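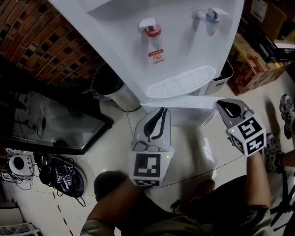
17/05/2019

I have now worked in the same room as a water dispenser for long enough to have opinions about it.

Before this I was at Wulamach, where we had a kitchen tap and a kettle that took 20 minutes if you counted the line. Here we have two faucets, red ring for hot, blue-gray ring for cold, and a slotted tray underneath to catch whatever you spill while answering a question. I was told in February that it would change my life. It has changed my walking. I get up for water, stand in front of the thing, and come back having agreed to something.

My complaint is the tray. It looks like it should hold a lake and it holds a teacup, and everyone assumes the last person emptied it. I've started carrying it to the sink myself, held level, like a man delivering a very small pond.

The stainless-steel trash can beside it I have no quarrel with. Whoever put it there understood tea bags. The brick wall behind is handsome too, and I have had plenty of time to study it while a 200 ml mug fills.

I did look up a replacement on the Zaverell site — 2,739, before delivery. So the tray and I will carry on as we are. Next week I'm bringing a bigger mug.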